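### 3.2 Sample and holding periods

The sample has 600 equity funds offered by independent managers, and we follow each of them for 19 quarters. Funds that invest mainly in makers of computer hardware form a separate group, because their holdings change faster than in the rest of the sample.
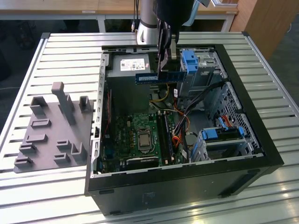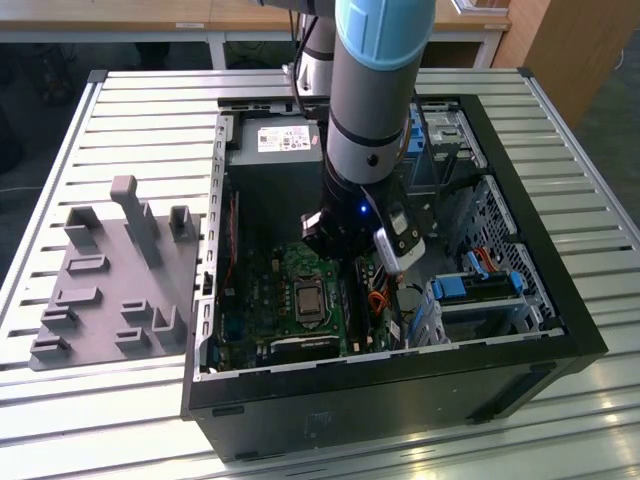

**Figure 2.** Robot arm with a black gripper over the motherboard of an open desktop computer, two views. In the first view the gripper holds a blue memory module.

For each fund we calculate the average holding period of a position, weighted by its value at the start of the quarter. We follow the method of Moulin and Czerwiński, with one change - positions that were closed and opened again inside the same quarter are treated as one position. Without this change, the funds of Cadwaladr would look much more active than they are, as this manager often sells a share shortly before the dividend date and buys it back after.

Nine funds were removed. Most of them had merged with another fund of the same manager, and the reports did not allow us to separate the old holdings from the new ones. The two Netell funds with a change of currency were kept, and their values were converted at the rate of the last trading day in May.

The fees are taken from the yearly reports. Pindell gives its fees before rebates, while the other managers give them after rebates, so for Pindell we used the rebate table in the appendix of its report. This correction is small for large clients but it is not small for private savers, and we come back to it in Section 4.1.

Holding periods are longer in funds where the same person has managed the portfolio for more than nine years. The difference stays when we control for fund size - it becomes weaker when we also control for the number of positions.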